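Tue 31 January
Paper bench notes, lot 200 (the Kanagaratnam letters)

Started the tray from the Kanagaratnam consignment after lunch. Fourteen inches of snow on the loading dock so the courier came late, and I only got the box open at one. It's mostly family letters, a few with the envelopes still tucked behind, and one signed card that the Trunda people want on the cover of their July catalog. No pressure then!

Surface cleaning first. I used the soft brush and then the vulcanized sponge on the backs only, staying well clear of the ink. The sponge picked up a lot more soot than I expected (somebody kept these near a stove, I'd bet money on it). Sandamali, if you read this before I see you, please order more sponges, I'm down to the crumbly end of the last one.
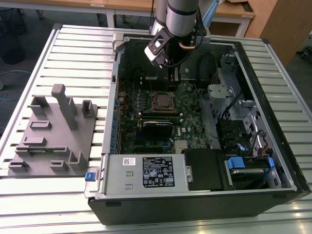 The ink on the long letter worries me. I did a spot test on the tail of the signature's underline, tiny drop, blotter straight down, and got a faint brown halo on the blotter. So no water on that one, full stop. The split along the center fold will have to be done with the remoistenable tissue, barely damp, and I'd like a second pair of eyes before I touch it.

Envelope next. The flap is torn nearly through and the stamp has lifted at one corner. I left the stamp alone. Selvaraj thinks buyers like to see it as found, and the postmark runs across both stamp and paper, so any shift would show.

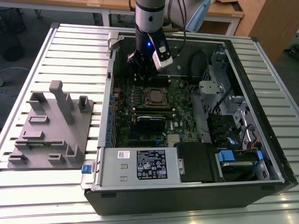

Tried two tissues on scrap for the flap. The Vurnik one is lovely and thin but it cockled when the paste dried. The heavier sheet stayed flat and I think the tone is closer anyway, so that's what I'm using. Paste was a bit thick, let it down again tomorrow.

Selvaraj asked for an estimate for the catalog slip. I said 3,000 as it stands, and he made a face, but the letter has a whole paragraph on the Dendon sale that I've never seen quoted anywhere. He's checking.

Left under weights overnight: envelope, card, two single sheets. Long letter is in its folder in the top drawer, flat, NOT to be unfolded.
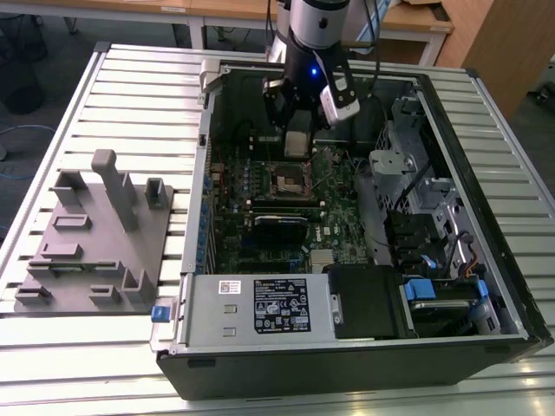 To do tomorrow

Change blotters first thing.
Mix fresh paste.
Get Sandamali to look at the center fold.
Write up the condition slip, including the missing bit at the lower left corner of page two.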